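Bundberg Household Folding Set: Data Card

Summary

The Bundberg Household Folding Set is a record of ordinary clothes folding carried out on a bed in a private home. It forms part of the Hokgate collection on domestic tidying and is intended for those who study how garments are sorted, laid out, folded and stacked. The full set contains 472 short recordings, divided into 12 groups according to the type of garment.

Setting

The activity takes place in a bedroom with a built-in wardrobe along one wall. The wardrobe has sliding doors with mirrored panels and white frames, and the wall covering carries wavy pink stripes. Daylight reaches the room from a window, seen in the mirrors.
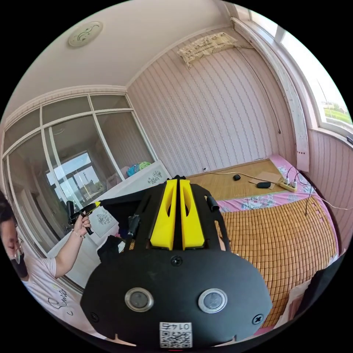 Page last changed: May

The room was left as its occupants normally keep it. Small belongings were not cleared away before work began, and users should expect to find items resting on the white furniture near the wardrobe. No attempt was made to match the bedding to that of the other homes in the collection.

Work surface

All folding is done on the bed. A pink floral sheet lies beneath a woven bamboo mat, and in some recordings a checkered mat is placed over the nearer part. The two surfaces are listed separately in the index, as cloth slides differently on each. Clothes that are already folded are kept in a stack to one side, while those still to be dealt with may lie elsewhere on the mattress.

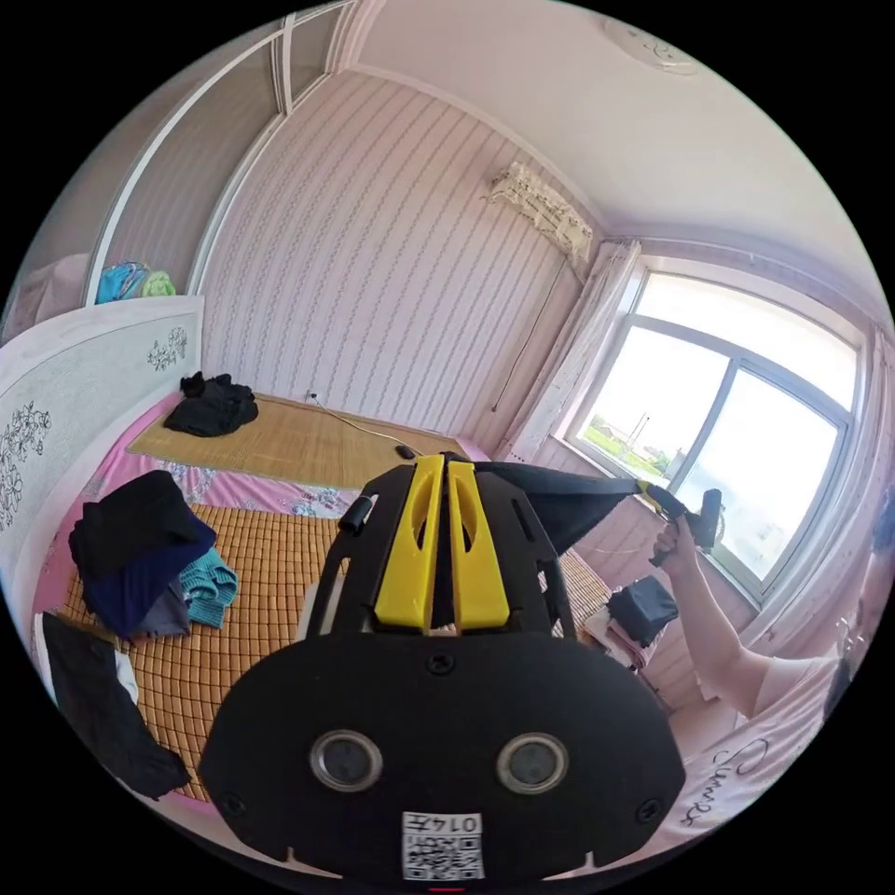

Garments

The garments are everyday items, mostly dark in colour. Black and navy predominate, with a smaller share of grey and teal. T-shirts make up the largest group. Knitted pieces are indexed apart from plain jersey — their thickness affects the height and firmness of the stack. A shirt is entered as "laid out" once its body rests flat on the mat,

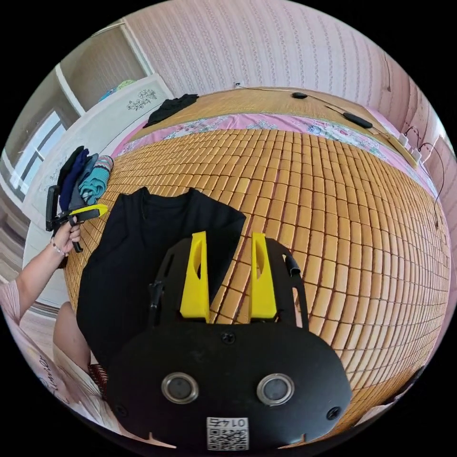
and it keeps that entry until the first fold is made. Creases alone do not alter it. A garment that has been dropped in a heap is entered as "crumpled", whether or not it has been folded earlier in the same recording.

Folding order

Contributors were asked to fold as they would at home. The written guidance, known as the Vieira sheet, sets only 2 conditions: each garment is to be finished before the next is begun, and the stack is to remain on the bed until the end of the recording. Sleeves may be turned in before or after the body is folded. Both orders occur and neither is marked as an error.

Known limits

Dark garments lying against one another can be difficult to tell apart, particularly within the stack. In 9 recordings the garment type could not be settled and the entry has been left blank. Socks and bed linen are not covered; they appear in the Stavberg set, which has its own card.

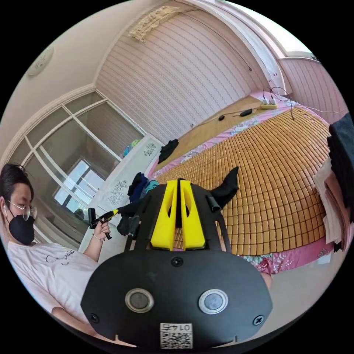

Aníbal Frade

Corrections to garment entries should quote the recording number and the group in which it appears. Proposed changes to the wording of the index are considered separately and will be noted on this page if adopted. Users who publish work based on the set are asked to cite it by its full title and to state which groups were used.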